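Reading time: 2 minutes

Listing consultation for the Vadmont terraces – anyone sent comments yet?

millrace_79
The draft listing for the Vadmont terraces is open for comment until the end of May. It covers 72 houses and the old Ramar wash-house, but the boundary stops at Pryor Lane. The lane has the same builder and the same brickwork. Declan Costello's report gives 1645 for the oldest cellar, and that cellar is on the lane side. Has anyone asked why it was left out?

Shu-fen Kuo
I asked at the drop-in. The answer was that too many fronts on Pryor Lane have been altered. I don't agree with that. The back walls are nearly all as built and the report says so on page 253.

oldquay
I do agree with it. Listing is about what survives, and on the lane you have new windows, new doors and two porches. If you stretch the boundary the whole case gets weaker and the inspector may throw it out.

millrace_79
The porches could come off. The cellar can't be put back once someone fills it in.

Four pictures. Shoe rack, white pair on top in three of them, the third is just the boards close up.
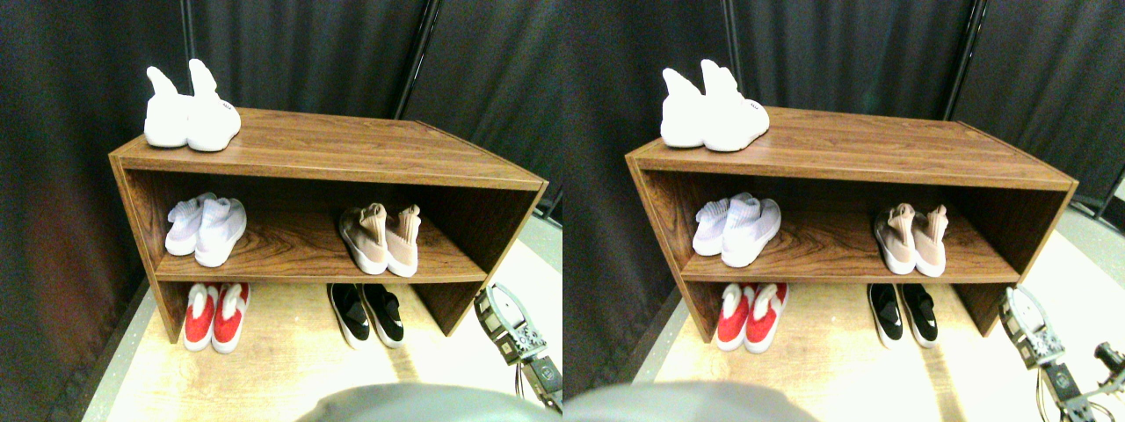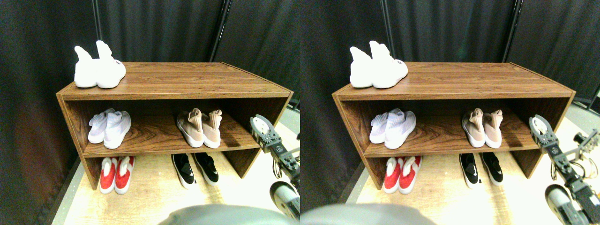
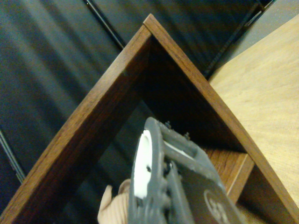
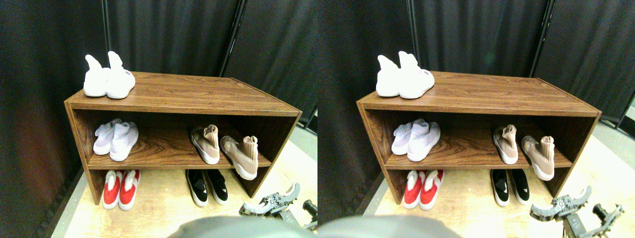
Back to the boundary. I'm going to ask for the cellar and the back walls to be listed on their own, with a separate entry from the terraces. Grinis did it that way for the rope sheds and it went through at the first hearing.

oldquay
Grinis had one owner. Pryor Lane has a different owner behind every door and you will need to write to all of them. I still think you should leave the draft as it is and apply for the lane next year.

Shu-fen Kuo
A separate entry makes sense to me. I can do the letters if someone sends me the address list. The form only takes one attachment, so put the map and the report extract into a single file.

millrace_79
Thanks, will send the list tonight after 8.

Recent threads
Ramar wash-house roof – slate or tile?
Where to find the Vadmont rate books
Lime mortar course, places left

Contact the moderators | © Vadmont Heritage Forum | Back to top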